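Noticias del grupo de manipulación – boletín interno de Dokside, enero

El planificador de agarres ya sabe qué hacer con una copa tumbada

Por Réka Fekete, equipo de percepción y control

En el boletín anterior prometí contar en qué había quedado el cambio de la cadena de percepción. Lo hago ahora, con un poco de retraso, porque la segunda parte del trabajo nos llevó más semanas de lo previsto. Para quien no sigue nuestro repositorio: Zakari es el módulo que recibe la imagen de la cámara de muñeca y propone una lista ordenada de poses para la pinza. Lengyel es el que viene después, comprueba colisiones y calcula la trayectoria. Hasta el otoño los dos se hablaban por un fichero intermedio que todos queríamos eliminar, y que por fin hemos eliminado.

El problema de partida era sencillo de explicar. Zakari suponía que una copa tiene un eje vertical. Cuando la copa estaba de pie, el ajuste del eje era bueno y el agarre por el tallo salía siempre entre los primeros candidatos. Cuando la copa estaba acostada, el módulo veía el disco del pie de frente, lo tomaba por un plato pequeño y proponía cerrar los dedos sobre el borde. Lengyel aceptaba la propuesta, porque desde el punto de vista geométrico no tenía nada de malo, y el error se descubría solo al levantar.

Brunello Costa reescribió el ajuste para que el eje sea libre. Ahora la segmentación separa pie, tallo y cuerpo como tres regiones, y el eje se estima con las tres a la vez. Si una de ellas se ve poco, su peso baja, pero no desaparece. Esto último parece un detalle menor y fue lo que más discutimos: en la primera versión el tallo se descartaba cuando tenía pocos píxeles, y precisamente en las vistas cercanas el tallo casi siempre tiene pocos píxeles.
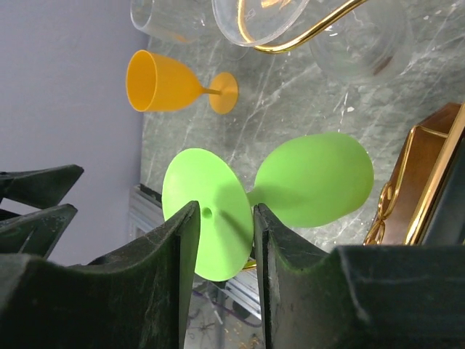 Vista desde la muñeca: la copa verde está acostada, con el pie hacia la pinza y solo un tramo corto del tallo visible.

Esta clase de vista es la que usamos como referencia en las revisiones. Los dedos tapan una parte del objeto y la mesa aparece girada, de modo que cualquier regla escrita pensando en «arriba» y «abajo» de la imagen falla enseguida. Por eso todas las poses se expresan ahora en el sistema de la base del robot desde el primer paso, y la imagen no se endereza en ningún momento. Antes la enderezábamos, con una interpolación que suavizaba justo los bordes que necesitábamos.

También hay que enmascarar la propia pinza. La máscara antigua era fija y se había dibujado a mano para una sola apertura de los dedos. La nueva se genera a partir del modelo y de la lectura de los encoders, así que sigue a los dedos cuando se abren o se cierran. Le añadimos un margen de 4 píxeles. Con menos, el contorno oscuro de la punta se mezclaba con el contorno del pie y el ajuste de la elipse se iba hacia un lado.

Los recipientes transparentes siguen siendo la parte difícil. En la misma imagen hay tres junto al borde superior, y a través de uno de ellos se ve una varilla dorada. Para el estimador de profundidad, una varilla vista a través del vidrio es una varilla que está delante, o que no está, según el fotograma. De momento no intentamos agarrar nada transparente. Zakari marca esas zonas como «volumen desconocido» y Lengyel las rodea como si fueran sólidas. Es una solución conservadora y a veces deja sin camino un agarre que sería posible – lo sabemos y está anotado.

Sobre el mármol, un aviso para los que preparan conjuntos de prueba. Las vetas blancas de la superficie generan bordes falsos muy largos, y el detector antiguo los unía a veces con el contorno de un objeto. El filtro nuevo elimina los segmentos que continúan a los dos lados del objeto con la misma dirección. Funciona bien con vetas; con un mantel de rayas todavía no lo hemos probado.

La batería de regresión tiene ahora 972 vistas guardadas y se ejecuta con cada cambio en la rama principal. De momento fallan 2, y las dos por el mismo motivo: el eje sale correcto pero con el sentido invertido, es decir, el sistema cree que el cuerpo de la copa está donde está el pie. Brunello piensa que se resuelve con una comprobación de anchura al final del ajuste. Yo preferiría corregirlo en la segmentación. Lo decidiremos después de medir las dos opciones.

Los compañeros de Dendham, que utilizan Lengyel con otro planificador, deben tener en cuenta que la interfaz ha cambiado. El campo de confianza ya no es un número único, son tres, uno por región. La versión antigua de la interfaz se mantendrá durante dos entregas más y luego se retirará. Las notas de migración están en la carpeta de documentación del módulo, junto con un visor pequeño que dibuja el eje estimado encima de la vista de muñeca. Si encontráis una vista donde el eje sale claramente mal, guardadla con la lectura de los encoders incluida; sin ella no podemos reconstruir la máscara.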